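About Plundel

Hello, and thanks for dropping by! Plundel is a very small outfit that tries out grippers, arms, cameras and controllers, and then writes up what they're like to live with. I started it at my kitchen table after buying an arm called the Kinnunen on the strength of a lovely brochure, and then spending most of April trying to get it to pick up a sock. (It could pick up a sock. It just couldn't let go of one.) I wanted somewhere to read about that sort of thing before spending the money, couldn't find it, and ended up making it.

There are a few of us now, and we've moved out of the kitchen and into a unit in Vostari, up two flights of stairs, which you'll curse if you ever deliver an arm to us. We still do plenty of the work in ordinary houses though. A gripper that's brilliant on a flat grey bench can go completely to pieces on a bedspread, and bedspreads are what people have got.

Cloth is my own favourite. Boxes and bottles are all very well, but give me a pile of laundry any day! We've got a list of 17 household jobs that every gripper goes through, and 7 of them are to do with clothes, bedding or towels. Each job gets 100 goes, split between us so that it's never one person's good or bad day that decides the score. I do the folding ones whenever I can get away with it.

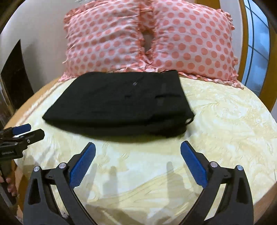

Hand-held grippers on bedroom duty, blue pads pointed at something black and folded.

The hand-held ones are the bit visitors always want a go with. You hold the thing, you do the job yourself, the camera on it records what you did, and you very quickly find out which finger shape you like. Soft curved fingers suit me for fabric, stiff ones drive me up the wall. One of my colleagues feels exactly the opposite, so we print both opinions and let you argue it out in the comments.

Our long-running project is called Rodus, and it's a plain comparison table of everything we've had through the door. It's up to 337 entries at the moment, counting pads and spare fingers as well as whole grippers. Some of the early ones are a bit thin, sorry, I wasn't writing down the camera settings back then and I'm slowly going through and doing them again.

We buy most of what we test. If a maker lends us something it says so at the top of the write-up, and it goes back in the post when we've finished.

Got a gripper you'd like us to try, or a job we ought to add to the list? Use the contact form, it comes straight to me. I'm usually quickest before ten in the morning, with a cup of tea on the go.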